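Andora Drawer Cabinet, Wide, Gray

Item 184-14. Sold by Forska Storage.

The Andora is a wide drawer cabinet with a flat, square top. It comes in matte gray and is meant for break rooms, copy rooms and shared offices where people need drawers below and a spot to set things down above.

Ships assembled. Allow 14 days for delivery, or up to four weeks for orders placed in July. The drawers come out for carrying. Two people should move the cabinet.

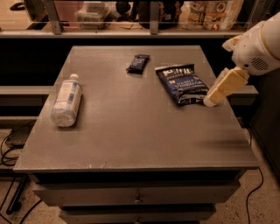
Andora top in matte gray, with a water bottle, a snack bar and a bag of Kettle chips.

Care: Wipe with a damp cloth and mild soap, then dry. Do not use scouring pads. The matte finish can show pale scuffs along the front edge with use. Light marks often come off with a soft eraser.

Warranty is seven years on drawer runners and one year on the finish. Replacement runners are sold in pairs under the Kindo parts list.

For orders of more than one cabinet, or to ask about a matching Hijazi side shelf, contact Dineo Msimang in sales. Returns are accepted within 14 days if the cabinet is unused.

Page updated February 7, 2024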